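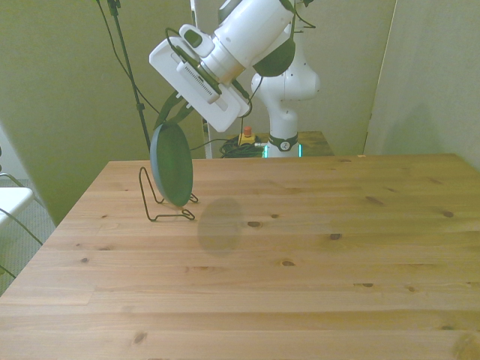 Green plate on the wire stand, pine table

Plate stands: wire or wood?

skorar_shelf
Posts: 157
I've got a set of dark green plates I'd like to have out on show on a pine sideboard. One is on a black bent-wire stand at the moment, the sort with a tall triangular back and two little curled feet at the front. It looks fine but I'm not sure I trust it. The plates are 18 cm across and don't weigh much. Does anyone use these every day, or are they only for things that never get touched?

Hirkis
Every day here. Six of them along a shelf in the kitchen, plates off at teatime and back after washing up. Bend the feet up slightly with pliers if you're worried. Mine came from a shop called Skella and were 8 pounds for the lot.

amerley_g
I'd go for wood. Wire stands slide on a smooth top, and if you catch the plate with your sleeve the whole thing goes over. I had a grooved rack made and haven't broken one since.

Hirkis
A rack is fine if you want them in a row like a draining board. He wants one on show.

skorar_shelf
She, but yes. One or two at most, facing the room.

Oranuch K
Depends how far back the stand leans. If the plate is close to upright it only takes a small knock. If it leans well into the back support it'll stay put. With a light plate I'd want more lean.

Also, take the plate off by the top rim and lift before you pull it forward. Most people pull first and the stand comes with it.

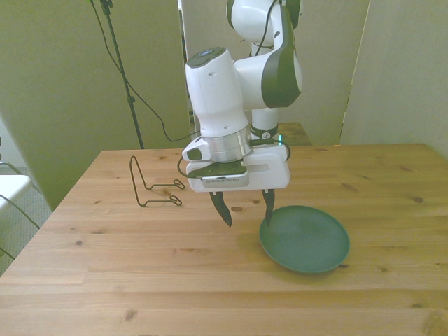
Green plate lying flat, stand off to the left

skorar_shelf
There it is down on the table with the stand beside it. It's a shallow plate with a low sloping rim, so not a lot for the feet to hold. Would a deeper one sit better?

amerley_g
No, deeper is worse. The weight moves forward. Is that one plastic? It looks it to me, in which case a fall won't matter much and you can ignore half of what I said.

skorar_shelf
Yes, plastic. The ones I'm hoping to put out later are stoneware, same size. I should have said.

Oranuch K
Then try it with a stoneware one over a folded towel before you decide. It may well be steadier with the extra weight pressing on the feet.

Hirkis
Mine are all stoneware. No trouble.

amerley_g
Yours are on a shelf with a lip, Hirkis, you posted it in August. A sideboard hasn't got one. Small felt pads under the wire would help with the sliding, and they'd save the pine from scratches as well. It's a soft wood and it marks.

skorar_shelf
Felt pads ordered. I'll do the towel test tonight and bend the feet if it needs it.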